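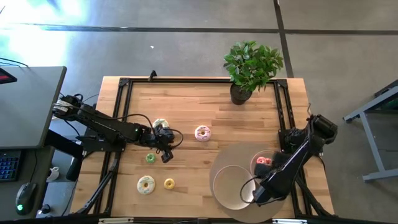 Wimesetti: toy donuts into a bowl, two arms, two views

Wimesetti is a set of 300 teleoperated demonstrations of a job that sounds trivial and is a lot of fun to work on: pick toy donuts up off a table and put them in a bowl. Two arms are mounted facing each other across the table, and either one may do the picking. We collected it to test Gamau, our method for choosing which arm should move next, and we're releasing the whole thing because we think other people will get good use out of it too.

What's in an episode

Each episode is one folder with:

- joint positions and gripper opening for both arms
- the operator's commands, stored separately from the measured positions
- an overhead video and a low side video, synced to the arm data
- a short text instruction ("put the pink donut in the bowl")
- a success flag, set by hand after watching the side video

Episodes that failed are kept and flagged. Please don't throw them out without looking! Some of our favorite clips are in there, including a few where the operator drops a donut, switches arms and saves the attempt.

Setup

The donuts come in several sizes and colors, and that matters more than we expected. A big one nearly fills the gripper opening, so a small error in angle pushes it away. A small one is easy to close on but easy to miss completely. The round mat and the bowls on it get moved between episodes, and so do the donuts. We left the plant at the back of the table where it was. It covers part of the rail, and we wanted the background to have something leafy and irregular in it.

Lighting is whatever the room gives us. Most of the collection was done in March between 10 in the morning and late afternoon, so reflections on the tabletop shift a lot from one episode to the next.

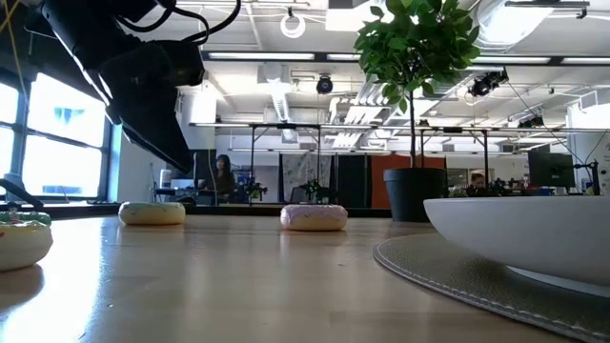 Reflections turned out to be a real test for the side view. Policies trained on the overhead video alone would now and then reach for a bright patch on the wood, and adding the side video cut that down so clearly that we now train with both by default. If you only have room for one stream, start with the overhead one, but do try the pair when you can.

Baseline

Gamau scores both arms for every donut on the table, picks the best match, and hands over to an ordinary imitation policy for the motion itself. The scoring network is small and trains quickly. We compared it with Štefanec, our older single-policy baseline, which has to work out the arm choice on its own.

Over 300 test trials, split evenly between the two methods, Gamau finished 139 of its 150. Štefanec was well behind, and most of its trouble came from hesitation: both arms start toward the same donut, both back off, and the clock runs out. Watching Gamau go straight in with the right arm after months of that was a very good afternoon.

Splits

Train and validation lists are in the splits folder. Use them as they are if you want to compare with our numbers. Donut layouts don't repeat across the two lists.

Known problems

- The gripper often hides the donut in the overhead view during the last part of a grasp.
- People working in the background show up in the side video. Everyone who appears agreed to the release.
- Text instructions use color names loosely. "White" and "cream" mean the same donuts.
- 10 episodes have a short gap in the left arm's gripper data. They're listed in gaps.txt, and the loader skips them unless you tell it otherwise.

Loading

The Mellance loader reads the folders directly and needs no conversion step. Set views to "top", "side" or "both". Older versions of Mellance swap the left and right arms on load, so update first.

If you train something on this, open an issue and show us, especially if it can handle the small donuts better than ours does.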